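Povura parts collection: read me first

Nov 7, 2019

Hello, and thanks for downloading this. I'm Suryani Govindasamy, and I look after the Povura collection, which started life as a spreadsheet of bits I kept losing on my own bench and has somehow grown into a proper set of records that other people want to use. This is the long version of the notes (the short version is "read parts.csv and email me if it looks odd").

What's in it

There are 376 records, one per part. Most are round red driver boards and the little push-pull solenoids that go with them, plus a fair few cables and connectors that I couldn't bring myself to leave out. 141 of the records have test notes as well. The rest have a part name, a home and a condition, and that's your lot for now.

Where things live

Every part has a "home" column. Bare boards go in the yellow bin, and I mean bare: take the cable off before it goes in, please! Teguh Ong used to wrap each one in tissue, which was kind of him, but it meant unwrapping half the bin to find the one you wanted. 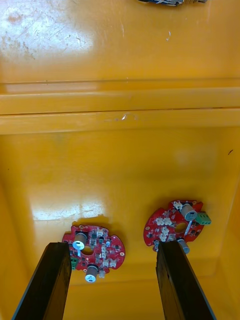
Solenoids are a different matter. They have springs and thin leads that catch on everything, so they get a tray with a foam pad, and when I'm checking one against a board the board comes over to the foam too. I've tried doing it straight on the metal and I don't recommend it (bare solder points, steel tray, you can guess the rest).

Numbers on the parts

We write on the solenoid frames by hand in black pen. The number goes in the "mark" column exactly as written. It isn't unique, I'm afraid, because Adi Hidayat and I each started from 1 before we'd compared notes, so use "part_id" if you're joining tables. I'd love to fix this and I probably won't before January. 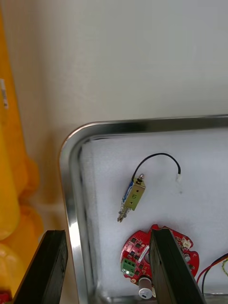
Solenoid marked 5 on the foam pad, with a red board below it.

Condition codes

A is fine, B is scruffy but usable, C means don't trust it. Sofia Peixoto did the first pass and I did the second, and where we disagreed I kept hers, as she's fussier than me. 39 records have no code at all. Leave those blank as blank, don't turn them into C!

Known problems

Some of the cable lengths are in inches. Sorry. Fitriani Wuisan is working through them and the ones she's done have "cm" in the units column.

Using it

Do what you like with it, just mention Povura somewhere and send corrections to me with the part_id in the subject line.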